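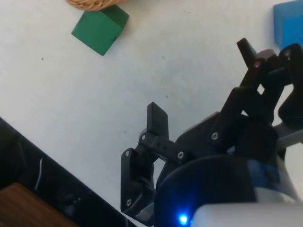

Coloured counting cube

A coloured counting cube is a small solid block, usually of wood, painted or stained in a single colour and used for sorting, stacking and early arithmetic. The three-colour form, in red, green and blue, is the most common in home and classroom use. Cubes are normally kept in a shallow basket or tray, which also serves as the target in sorting tasks.

Dimensions and finish

All cubes in a set share one edge length. The Enano pattern, sold from February, is supplied in boxes of 54, with 18 cubes in each colour. The larger Felline pattern is supplied in boxes of 50 and has a wider bevel. Corners are rounded to limit splintering.

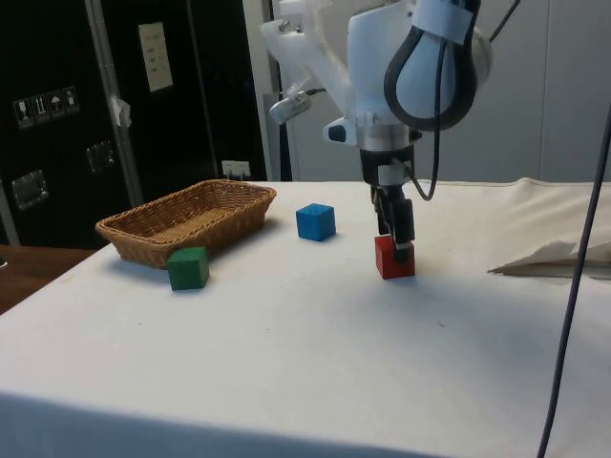
Woven baskets are preferred to rigid boxes for storage on a table, as they make less noise when cubes are dropped in and do not scratch the paint. A rectangular basket with rounded corners holds more cubes for its footprint than a round one. A cloth or matte top keeps the cubes from sliding. White is the usual choice of surface, giving good contrast with all three colours.

Wear

Paint fails first along the edges, where two faces meet, and then at the corners. Dark marks and small nicks on the faces come from contact with other cubes. Red shows scuffing as a dull, brownish patch. The Kostiuk method of refinishing calls for light sanding, one sealing coat and 8 hours of drying before a colour coat is applied.

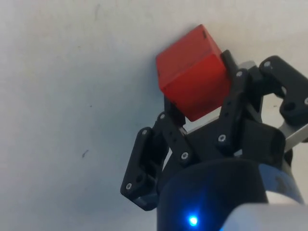
Reading time: 2 min

Cleaning

Cubes are wiped with a damp cloth and dried at once. Soaking raises the grain and lifts the paint.

See also: Hitwood block; Sorting tray; Stacking toy

Last edited 21 August 2022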